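Clermont Food Share
Minutes of the September meeting

The meeting opened at 7:05 p.m. in the back room. Minutes of the August meeting were read and approved with one correction: the rent increase on the cold storage unit starts in October, and the August minutes had it starting at once.

Bulk order
The fall order from Edet Mills was reviewed. Members asked for more oats and less bread flour than last year. The mill has raised its minimum order to 200 pounds per delivery. It was agreed to order oats, brown rice, black beans and split peas, and to leave out cornmeal until the spring. A member asked whether the mill would split a pallet with another buying club. The secretary will write to them and report back.

Labels on repacked goods
Several bags went out in August with no packing date. From now on every bag gets the item name, the net weight and the date before it leaves the table. Old labels with the previous phone number are to be thrown out.

Weighing
Two households reported short weights on lentils. The bags were checked against the packing sheet and the sheet was found to be wrong, as the weight of the container had been counted in. The households have been credited. Packers should zero the scale with the empty container on it before each item, and again after any break.

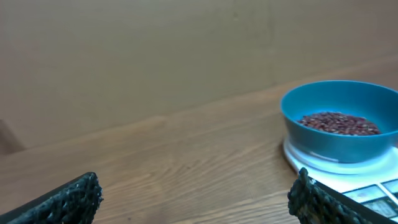
There was some discussion about rounding. The present practice is to round to the nearest 5 grams for spices and teas. A motion to stop rounding on spices was made and seconded. It passed with 2 opposed. The price list will be changed to match.

Money
The balance at the end of August was $274 after the storage bill and the order for paper bags. Four households have not yet paid for July. Reminders will go out this week. The request for a second hand truck was put off until those payments are in.

Pickup hours
Evening pickup will end at 7 p.m. starting in October. Morning pickup stays the same. Members who can't make either time may ask another household to collect for them, but they need to send word by noon the day before. Boxes left overnight will go back on the shelf.

Grumuneo Orchard
The orchard has offered seconds apples by the crate, with no minimum. Members wanted to know if the crates have to be returned. They do, and there is a deposit on each one. Agreed to try one delivery and see how many are claimed. The sign-up sheet is on the door.

Wanda Street parking
The city will be repaving Wanda Street in October. Drivers should use the alley entrance while the work is going on. The mill and the orchard will both be told.

Other business
The freezer log has not been filled in since the middle of August. A new sheet has been taped to the lid. The lost and found box is full and will be emptied before the next meeting.

The meeting closed at 8:20 p.m. Items for the October agenda should be put in the folder by the door.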